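Wooden boards and how I keep mine going

My mother oiled her cutting boards every January and at no other time, and they looked like driftwood by Christmas. I do mine every 4 weeks or so in the winter and whenever they start looking chalky in the summer. Food-grade mineral oil, a folded piece of old T-shirt, go with the grain, leave it overnight. Wipe off whatever's left in the morning. 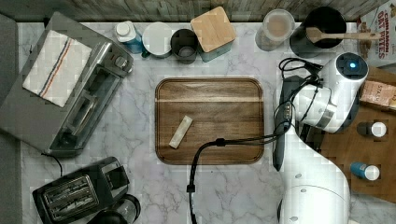

Dark board on the marble, with the mugs pushed to the back.

Please don't use olive oil! I did it for years (it was right there by the stove) and my first good board smelled like an old crayon box. For onion and garlic smells, scatter coarse salt over the wood, rub it hard with half a lemon, let it sit ten minutes and rinse.

Washing is where most boards get ruined. Never soak them and never put them in the dishwasher — I lost 2 that way the year we moved. A quick scrub with warm water and a drop of dish soap is plenty.
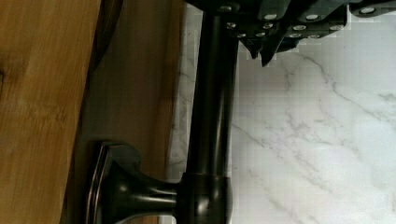 Then stand the board on its edge to dry, so air gets to both faces. If yours has already cupped, lay it hollow side down on a damp towel overnight and put a couple of heavy cookbooks on top. Triin Priedītis taught me that one and it has saved three boards so far.

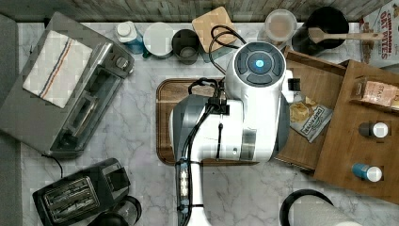
Board flat on the counter, rim and all.

Fuzzy patches want a light sanding with 220 grit, then a wipe, then oil again. And keep a separate board for raw chicken, whatever it's made of.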